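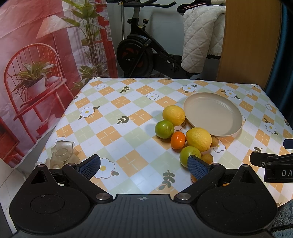
Collow, November

Fruit onto the plate, the chore my aunt does without looking up. Shadi laid out the lemons, the green ones and the little tan longan-looking guys right up against the rim, and we're doing it by hand with the gripper first so the policy has something decent to copy.

Logged 40 tries before lunch. The big lemons are easy - wide open, close, lift, done! The small round stuff is where I lose my patience (13 misses, nearly all of them the tan ones squirting off sideways). Mitsuko thinks I come in too steep. Maybe. I also think the daisy tablecloth slides a bit when I push.

So can a machine set out fruit yet? Lemons, sure. I wouldn't let it near grapes.

Todo: tape the cloth down, ask Mitsuko about softer pads, redo tries 29 to 40.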